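Meet Makell, the Kit Where Robot Arms Learn on a Screen

By Iolanda Xavier

Have you ever tried to pick up a cup with your eyes half closed? You move slowly, you touch the cup, and then you know where it is. A robot arm has the same problem. It must find out where a thing is before it can hold it.

Makell is a learning kit for schools and clubs, made by a small company with the name Gultedska. In the kit there is no metal and there are no screws. Everything happens inside a computer. This is called a simulation. It is like a video game, but the arms in it must follow rules about weight, speed and touching, so a block cannot simply fly into the hand.

The robot has a hand called a gripper. It can close its fingers on a thing, or push with them. When you work in Makell you can look at the table from far away, or you can choose the view close to the gripper. The close view is round, and straight lines become bent in it, because it works like a very wide lens.

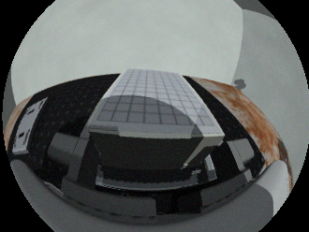 Many children find the close view difficult on the first day. My advice is to use it for short moments only. First look from far away and decide where the arm should go. Then change to the close view for the last small movement. After a few tries your eyes get used to it.

Now, what do you do with the arms? Makell comes with 4 tasks. The first one is called Fogh, and it is the easiest. You bring one arm to a block and touch the block from the side. You must go slowly. If the arm comes too fast, it can push the block away, and then you have to start the task again. The second arm can wait until you need it.

The last task is called Sero. It is for children who have already practiced a lot, and it uses both arms. You have to plan which arm moves first, so that they do not hit each other. Two friends can do it together - one friend for each arm.
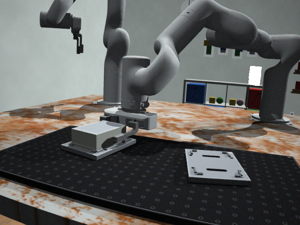
One arm touches the gray block with its fingers. The gripper of the other arm is open and holds nothing.

Do you make mistakes? Of course, and you should! In a simulation you can try 100 times, or 200 times, and no real arm gets a scratch. Grown-up engineers also practice this way before they use a real machine.

Makell needs a normal computer with a mouse. It is made for children from nine years, but younger children can try Fogh with an adult. The program keeps your last 3,000 movements, so you can play them again and look for the place where something went wrong. A school can ask Gultedska for a test version, which has only the Fogh task in it.

Words to remember
Simulation: a world inside the computer where you can try things.
Gripper: the hand of a robot.
Task: a job that the robot has to do.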